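Club support log - Brurnura draw and scoring software
Ticket opened by: Gwawr Lougher, Briltonness Tennis Club
Status: open, with Horetti

Hi all, me again! I've been keeping this log on the teams event because I was getting muddled over what I'd tried and what I'd only meant to try.

So the trouble is the deciding doubles. Our tie was level at two rubbers each, I went to put in the pair for the decider, and Brurnura would only offer me the players I'd nominated at the draw. The rules let a captain swap right up to the warm-up, and we'd swapped (Tomos's calf had gone in the second singles, poor fellow). I ended up scoring it on paper under the wrong names - not my favourite evening.

First try. Logged out, logged back in, cleared the browser cache. No change.

Second try. Tudur Parri told me to unlock the tie from the organiser's screen and re-enter the pair. It let me pick Wing-yan Tse and saved with a green tick, and I was feeling very pleased with myself until I refreshed and there was Tomos Mathias again, credited with a doubles win from the physio's bench.

Third try. Made a dummy tie with 4 rubbers already filled in and did the swap before entering any scores in the decider. That one held! Did it again with a single game entered first and it went straight back to the old names. So it looks to me like the line-up locks on the first score and the tick is telling fibs.

Reply from Gwion Price at Horetti: they can reproduce it, and it came in with the November update. Until there's a fix, change the pair before anyone taps a score. If you've already started, retire the rubber, delete it and add a new one by hand. I've done this for our tie and the names are right now, but the rankings page still shows the old result, and Wing-yan would quite like her points, thanks very much.

Still to sort:
- rankings points for the decider
- the Trevor club's tie from the same round, which I suspect has the same problem
- the printed draw sheet, which centres the team names over the wrong column (minor, but it bugs me)

I'll phone Gwion about the points and add whatever he tells me underneath.

Recent tickets
Tie-break shows 6 games all after the set is finished
Court bookings not appearing on the captain's phone
Junior ladder colours have vanished

Contact Horetti support | © Horetti, December 2018 | Back to top

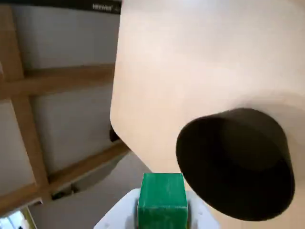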